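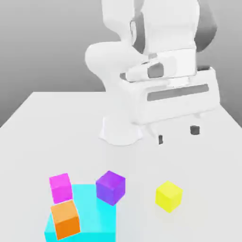
Replacing a worn mechanical seal on a small end-suction pump is a job most plant maintenance people can do on the bench in a morning. The steps on this page were written for the Stiredis 57 transfer pump, but they apply with small changes to most close-coupled pumps of the same size. A mechanical seal works where a moving part meets a fixed one, so it has the same basic problem as any rotating shaft that leaves a housing. A process pump shaft has to run through the liquid itself, and the seal faces take the wear.

Before you start

You will need the seal kit, a set of hex keys, two small pry bars, a soft mallet, a depth gauge, lint-free wipes, isopropyl alcohol, and a torque wrench. For the Siltley site pumps the kit is stores number 737. It includes both seal faces, the spring, the elastomers, and a new casing gasket. Check that the elastomer suits your liquid. The standard kit has nitrile parts, good for water and light oils. Hot caustic needs EPDM, and most solvents need FKM or PTFE.

Lock out and tag the motor at the isolator and try the start button to prove it is dead. Close the suction and discharge valves, open the casing vent slowly, then drain the casing into a suitable container. If the pump has been on anything other than clean water, flush it through and wear the gloves and face shield listed on the safety sheet for that liquid.

Taking the pump apart

1. Remove the bolts holding the casing to the adapter. Leave the casing on its pipework and draw the motor, adapter, and impeller back as one assembly. If the gasket has stuck, use the jacking holes. Do not drive a screwdriver into the joint.

2. Stand the assembly on the bench with the impeller facing up. Hold the shaft at the motor fan end with a strap wrench and undo the impeller nut. It has a right-hand thread on all pumps built at the Barrera works. Older Kesberg units have a left-hand thread, marked with an L on the nut.

3. Lift the impeller off with two pry bars placed opposite each other behind the back shroud, under the vanes. Keep the key. Put it in a tray with the nut and washer.

4. Measure from the shaft shoulder to the back of the rotating seal head and write the figure down. Then slide the head and spring off the shaft.

5. Take off the seal plate and press the stationary seat out from the back. Old seats often break at this point, so pick out every piece.

Checking the shaft

Run a fingernail along the area where the elastomer sat. If you can feel a groove, a new seal will leak within weeks. Light marks can be polished out with 400 grit paper, working around the shaft and never along it. Deeper damage means a new sleeve. Put a dial indicator on the shaft end and turn it by hand – anything over 2 thousandths of an inch of runout points to a bent shaft or tired motor bearings, and that needs fixing first.

Fitting the new seal

Clean the seat bore with alcohol and let it dry. Wet the seat elastomer with soapy water (no petroleum grease on EPDM) and press the seat in squarely by hand, with a clean wipe over the face. Do not touch either seal face with bare fingers. If you do, clean it again with alcohol.

Refit the seal plate. Wet the shaft and slide the rotating head on with a slight twist until the faces meet. Do this in one motion, as the bellows will start to grip the shaft after a few minutes. Fit the spring, key, impeller, washer, and nut, then tighten the nut to 93 newton meters. Check the seal setting against the kit leaflet – the old measurement is useful only if the seal was fitted correctly last time.

Putting it back in service

Fit the new casing gasket dry and tighten the bolts in a cross pattern. Turn the shaft by hand and feel for rubbing. Open the suction valve and vent the casing until liquid runs out with no bubbles. A seal that is run dry can be ruined in under a minute.

Remove your locks, start the pump, and open the discharge valve slowly. A few drops during the first half hour are normal while the faces bed in. If it is still dripping after an hour, stop the pump and check the seat for a cocked fit. Enter the kit number and the running hours in the pump log.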